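Plavero Two-Hand Kit: Your Questions

What comes in the kit?
2 arms, 2 hands, the cables and the Badico control software. You supply a solid table. We love this part, by the way: most people have both arms moving the same afternoon!

Do I need to know how to code?
Nope. You can teach a move by guiding the arms and saving it. If you do write code, there's a full library, and it's a pleasure to use.

How many moves are ready to go?
21, and Studik adds more as we get them right. The two-handed holds are our favorites (we may have spent too long on those).

What can it pick up?
Start with light things you can grip from both sides. Soft items take more patience than hard ones, so expect to play with the grip setting. Glass and anything full of liquid should wait.

Can I use only one arm?
Yes. Each arm runs on its own, and Hwang mounts fit either one.

How long do the hands last between checkups?
Look over the finger joints every 3000 grips. The software keeps the tally and will remind you.

Can I try it before I buy?
Please do! A loan lasts 4 weeks, and we pay shipping both ways.

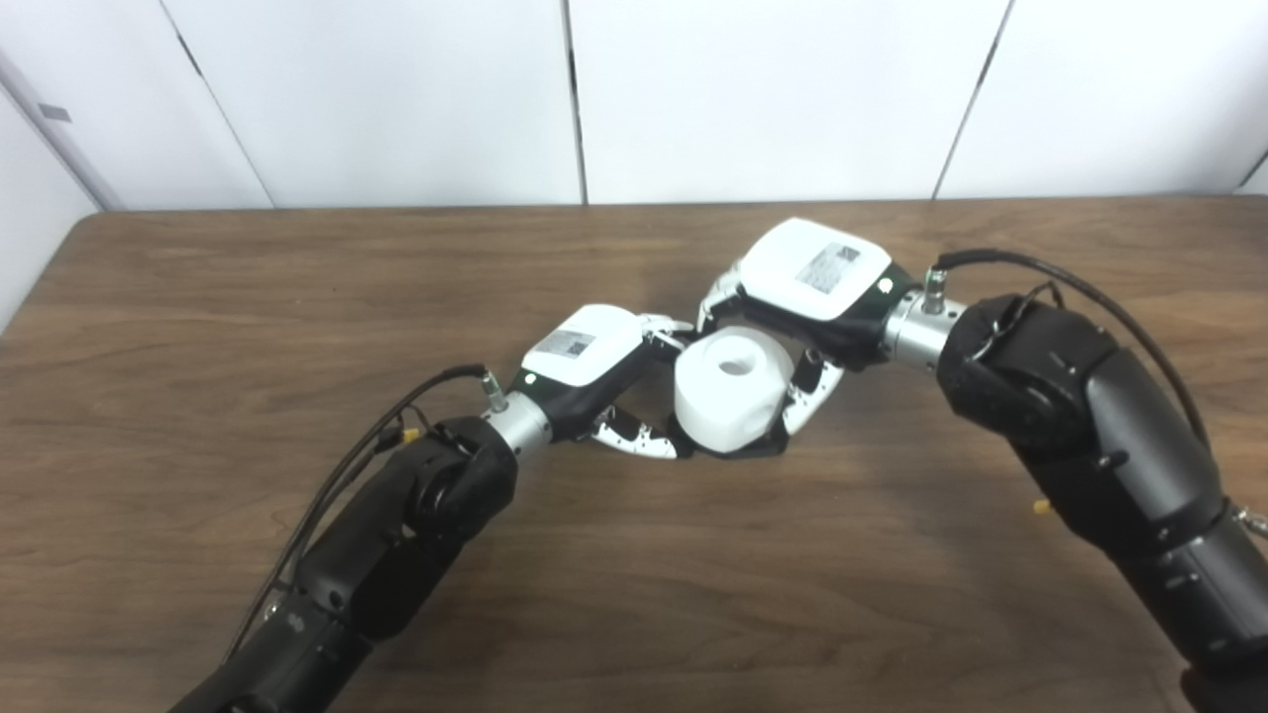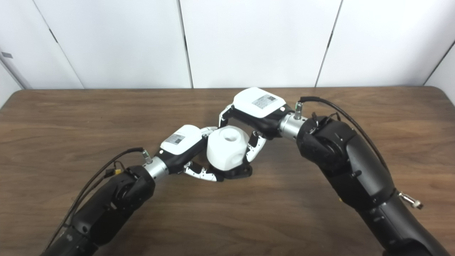

Two-handed holds: a toilet paper roll (first picture) and a white block (second picture).

Related
Setting up your table
Teaching your first move
Hwang mount sizes
Badico software notes

Last updated: May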